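**Repointing old brick – lime or just buy the premix?**

**mossgate41** – November 7, 2025

ok so house is old, soft red brick, and the back wall has joints I can rake out with a car key. Previous owner patched some of it with gray cement, hard as a rock, and now the brick faces next to the patches are popping off. Quote from Inerden Masonry was 1,602 for the one wall. Not paying that if I can help it.

Question is do I go lime putty or the premix bags from Ditport. Bag says "suitable for heritage work" but doesn't say what's in it. Anyone used it?

**tuckpoint_tess**

Lime. Always lime on soft brick. Cement traps the water, water freezes, face comes off. You're already looking at it happening. Don't buy anything that won't tell you whats in it.

**halfbrick**

Disagree a little. I did my chimney with the Ditport bags in June two years back, no problems so far. It's lime with a bit of something in it to make it set faster. For one guy on a ladder on weekends that matters. Putty takes forever and you have to baby it, wet sacking, the whole deal.

**tuckpoint_tess**

2 years is nothing. Come back in 20

**halfbrick**

lol fair. Still, chimney gets the worst weather on the house and it's fine

**gravelpit_ron**

what did you use to get the old stuff out? Grinder or chisel. Ask because I wrecked a whole course with a grinder once, slipped and cut straight through the arrises. Plugging chisel and a small hammer now, slow but the bricks survive.

**mossgate41**

Chisel. Grinder scares me. Soft joints come out easy, the cement patches are the pain – I've been drilling a line of holes down the middle and then chipping toward the hole, not toward the brick. Lost a couple corners anyway.

Red brick:

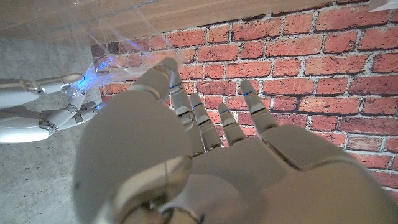

tess says whichever one I pick, stop before the first frost, and that I've probably left it too late already this year. Which, ok. Hadn't thought about that at all. Nights are close to freezing here now.

**tuckpoint_tess**

Yes, leave it. Rake out what's loose, keep the rain off, do the pointing in spring. Fresh lime that freezes just crumbles and then you do it all twice.

**halfbrick**

This I agree with. Even the fast stuff. Bag says don't use under 41 degrees and they mean it

**gravelpit_ron**

if you rake it out now don't go the full depth and leave it open all winter. Only do the really bad bits. And check the gutter first, half the time bad joints low down are a drip from up top

**mossgate41**

Gutter is... not great. There's a join that leaks when it really pours. Guess that goes first.

So plan: fix gutter, pull the worst of the cement, wait for spring. Still undecided on putty vs bag. Dalisay Supply has putty in tubs but it's a 100 mile round trip and they want cash.

**tuckpoint_tess**

Worth the drive. Get sharp sand while your there, not the soft stuff, and do a test patch somewhere you won't look at

**halfbrick**

or buy one bag and do a test patch of each. cheaper than arguing with us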